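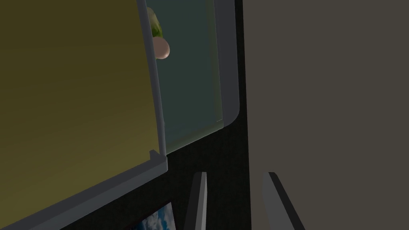 Should Dreltenton keep its old reactor running past the license date? For a while longer, I think so, and the town ought to stop pretending the gas plant at Hotard is a free swap.

Quick post, I have a train to catch. But the hearing ran long and I've been stewing.

The case for closing is not silly. The Dreltenton unit is old. Parts are hard to get. Spent fuel sits in casks by the river because Washington never settled on a place to put it, and people who live downstream have every right to be sore about that. I'd be sore too. 44 years of "temporary" is a long time to look at a fence.

Still. Ask what fills the hole. The utility's own filing, page 1636 (yes, I read that far, no, I don't recommend it), says replacement power comes "primarily" from Hotard. Hotard burns gas. There is a line about wind at Oberholzer, and I like the Oberholzer project, I wrote in favor of it when half the county was against. But it has no finished transmission line. You can't run a hospital on a permit.

So what we'd get is a carbon-free plant swapped for a gas one, and a press release with a sunflower on it. Great.

What bugs me most is the order of things. Close first, build later. Other places have tried it that way and burned more fossil fuel in the gap, then spent years argueing over whether the gap counted. It counts. The air doesn't care which budget cycle it was.

Cost. Fair point, the plant needs money. New pumps, new cable, a long list. The opponents' number looks scary until you notice it leaves out the price of the gas. Put the gas in and the two columns come out close. Close enough that I wouldn't bet my house on either one. Neither should the state, and that goes for the folks on my side who talk like nuclear is cheap. It's not cheap. Never was, around here.

Then jobs, which everybody brings up and then drops. Pustetti, the maintenance contractor, has already told its crews to expect less work after December. Welders don't wait around for a study. Once those people move, the option of keeping the plant open goes with them, whatever the commission votes.

My ask is small. Extend for 3 years, tie the extension to the Oberholzer line, and make the utility report progress in public 2 times a year. Miss the dates, lose the money. And get the casks inspected by somebody the utility doesnt pay.

I'd take a firm closing date under those terms. Gladly. I just want the wires up before the switch gets thrown.

Comments are open til I'm back on the laptop tonight. Keep it civil, the last thread was a mess.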